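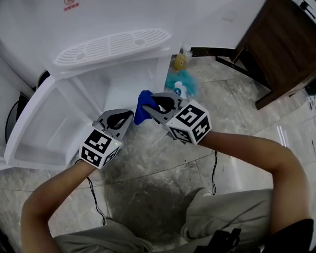
Report on the Open Day at Enance, Flaldale
Submitted by Hanna Dudek, Service Robotics Seminar
March 1, 2025

1. Purpose of the visit

The seminar visited the Flaldale site of Enance during its spring open day. The visit is a required part of the course and counts toward the practical grade. Students were asked to observe one demonstration in full, to speak with staff, and to report on how household tasks are recorded for later use in robot training.

2. The demonstration

The demonstration selected for this report dealt with the cleaning of home appliances. An operator sits on the floor beside the appliance and performs the task with a gripper in each hand. Each gripper carries a cube printed with square markers, which allow its position to be tracked. The operator works only through the gripper fingers and does not touch the cloth or the appliance directly.

The task concerns a white appliance with a ribbed drip tray and a drawer below it. The written procedure calls for the drawer to be opened, the inside wiped with a cloth, and the drawer closed again. Visitors were given a copy of the procedure, which has 11 steps. Cleaning supplies are kept on the floor within reach.

Staff explained that the drawer is the hardest part of the procedure. One gripper must steady it while the other moves the cloth along the inner walls. A cloth changes shape each time it is picked up, and a grip that served for the floor of the drawer may not serve for the corners.

3. Discussion with staff

According to the project lead, the Brumard collection held 705 recordings at the time of the visit, of which 89 concern appliances. Recordings are reviewed by two people before they are accepted. A recording is rejected if the markers are hidden for too long or if the operator departs from the procedure.

Students asked whether operators become tired. The answer was that sessions are kept short and that floor work is alternated with table work.

4. Observations

The grippers are connected by cable, and this appears to limit how freely the operator can turn. The group also noted that the procedure does not say how the cloth should be folded. Staff confirmed that this is left to the operator.

5. Further work

A second visit, to the Priedītis workshop, is planned for May. The group intends to compare its written procedures with those used in Flaldale.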